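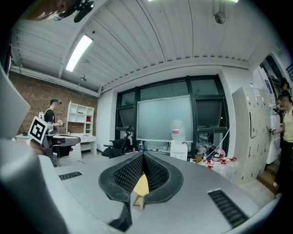 L'atelier de Griltilmont : mur de briques, étagère ouverte et bonbonne d'eau devant la grande fenêtre.

Il faut d'abord trouver l'escalier. On entre à Griltilmont par la cour des livraisons, on longe une porte qui ne s'ouvre plus, et l'on monte en se tenant à une rampe repeinte tant de fois qu'elle en est devenue douce comme du savon. Yayra Acheampong attend sur le palier, un trousseau de clés à la main, et s'excuse déjà pour le désordre. Il n'y en a presque pas, mais c'est une politesse de la maison, et je la lui rends en m'excusant pour mes chaussures mouillées.

Le lieu a été un dépôt de papeterie, puis la réserve d'un marchand de luminaires nommé Werkusard, dont on retrouve encore les étiquettes au fond des tiroirs. Quand Yayra a repris le bail, un mois de juillet étouffant, la brique était cachée sous un enduit beige que tout le monde lui conseillait de garder. Elle a loué un burin, elle a appelé ses cousins, et il a fallu trois semaines pour rendre au mur son rouge. « J'en mangeais, de la poussière, dit-elle en riant. J'en retrouvais dans mon café, dans mes livres, dans les poches de mes manteaux d'hiver ! »

C'est ce mur qui donne son caractère à la pièce. Devant lui, elle a voulu du blanc et rien d'autre : une étagère ouverte, et un bureau blanc juste dessous, pour que le regard se repose un peu. L'étagère vient de chez Workley, achetée d'occasion à un cabinet comptable qui déménageait, et payée 70 euros, transport compris (elle tient beaucoup à ce « transport compris »). Une étagère ouverte oblige à choisir ce que l'on garde, et Yayra préfère en laisser le moins possible à la vue. Une petite touche de rouge, tout de même, répond à la brique.

Je lève les yeux. Le plafond est resté ce qu'il était, ondulé, peint en blanc, avec ses poutres qui le traversent sans façon. Un architecte avait proposé de le doubler pour étouffer le bruit de la pluie. Le devis s'élevait à 3673 euros, et Yayra l'a rangé dans un classeur où il se trouve toujours. Elle aime la pluie, et puis elle aime la hauteur. Le long tube fluorescent, qu'elle comptait remplacer dès le premier hiver par quelque chose de plus tendre, est là lui aussi. On s'y fait — on finit même par trouver qu'il éclaire très honnêtement le travail des mains.

Car on travaille debout, ici, souvent à plusieurs, avec de petits objets qu'on tourne et retourne entre les doigts, et des cartons qui passent d'un poste à l'autre. Le vrai salon, c'est le coin de la fontaine à eau, avec sa bonbonne transparente renversée et sa petite étiquette rouge. On y va pour boire, on y reste pour parler. Yayra avait essayé de la cacher près de l'entrée, mais les conversations s'étaient déplacées avec elle et bloquaient le passage. Elle l'a remise devant la grande surface bleu-gris très pâle fixée face à la fenêtre.

Cette fenêtre, justement, est la seule chose dont elle parle à voix basse. De grands carreaux, des cadres noirs, un dehors qui s'assombrit vite en fin de journée. Un jour, elle aimerait y installer un banc, assez profond pour s'asseoir les jambes repliées, et elle en a déjà dessiné le coffre sur un cahier Aoki à la couverture fatiguée. Elle me montre la page, puis la suivante, où le banc a gagné un coussin, puis une troisième où il fait l'angle. Elle hésite encore sur la couleur du coussin.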